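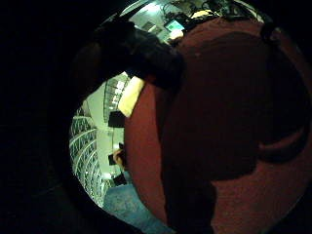 *The view from the gripper's own camera, with the red surface close to the lens and shelving beyond.*

Fasen sells its handheld gripper as a kit. You get the gripper, a wide-angle camera that fixes to it, a charging dock, two sets of soft finger pads and a year's use of the software that turns the recordings into training material for a robot arm. The price is £700. A second gripper bought at the same time costs £400, and most buyers will want one, as a lot of ordinary jobs need two hands.

The idea is simple enough. A person holds the gripper and does a job with it, over and over, while the camera records what the fingers are doing. The recordings are then used to teach an arm fitted with the same fingers. No arm is needed while the recording is going on, so the work can be done wherever the job is normally done.

Stirkside, a firm that cleans and repairs hire equipment for clinics and care homes, took on the kit in December. It wanted an arm that could pick up small items from a bench, wipe them and put them on a rack. Zsófia Lengyel runs the workshop there and did much of the early recording herself.

"The first day was slow," she says. "You keep wanting to use your fingers. By the second afternoon I'd stopped thinking about it, but my wrist knew."

Weight is the main complaint. The gripper is not heavy when you pick it up, but the balance is towards the front, and after a long spell the forearm starts to ache. Lengyel's team settled on sessions of 6 minutes with a break between them. Fasen sells a wrist strap separately. It helps, and it ought to be in the box.

The trigger is good. It has a long, even pull and it is easy to hold something soft without crushing it. Thin, flat things are harder. A sheet of card lying on a bench took several goes, and the pads tend to push it along before they catch the edge. The firmer of the two sets does better at this but marks easily.

The camera takes in a very wide view, and straight lines bend a good deal towards the sides. This looks odd on a screen but makes no difference to the software. What does matter is how close things come to the lens. Anything large held near it takes up much of the view, and the software may then lose track of where the gripper is in the room. It flags the recording when this happens and asks for another. At Stirkside the flags were common in the first week and less so once people had learned to start each job from further back.

Cleaning is straightforward. The pads pull off and can be washed in the sink. Stirkside wipes the body down with Clinell wipes at the end of each shift, and the finish has held up so far. The lens cover scratches more easily than it should.

The software is the weaker half. Uploads are steady but slow, and there is no way to rename a batch once it has gone. Help is by email only. Lengyel had 3 questions in the first month and was answered within a day each time.

The nearest rival is the Cartwright kit. It is lighter, with a better strap, but it comes with a single set of pads and charges for storage by the month. For a small workshop with one or two jobs to teach, the Fasen works out cheaper over a year.

Stirkside has kept its kit and ordered a second gripper. The arm now handles the wiping and racking of the smaller items in the mornings, with someone at the next bench. Lengyel plans to start recording the packing job next.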